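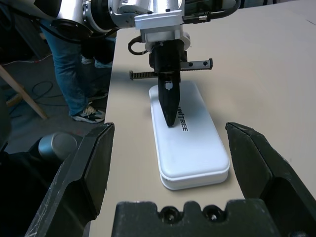

Brolthorpe workshop walk-through, May

Okay, I did the whole loop this morning with Soon-im tagging along, and we're in better shape than last time! Comments are mine, so grumble at me.

Fire extinguisher by the back door: OK. Gauge in the green, pin in, tag 551 still readable.

Extinguisher by the paint shelf: FIX. Somebody parked a stack of drop cloths in front of it again (I moved them, please don't put them back).

Exit signs: OK, both lit. I held the test button and the batteries kept up fine.

Back stairs: FIX. Third tread from the top rocks when you step on the left side. Rodrigo has the screws and says he'll get to it before the evening class.

First aid box: PARTLY. Plenty of gauze, but we're out of the big bandages and the eyewash has expired. I put in an order for 100 bandages, so we should be set for ages.

Ladders: OK, except the tall one from Nair is missing a rubber foot. It's got red tape on it. Red tape means leave it alone!

Extension cords: FIX. One had a nick near the plug, so I cut the end off and tossed it.

Hot water at the sink: FIX. Way too hot for my liking. Wahyudi is turning the heater down.

Alarm panel: OK. Call me if it beeps, extension 2655.

Next look: when the stair is done.

Yoga Oei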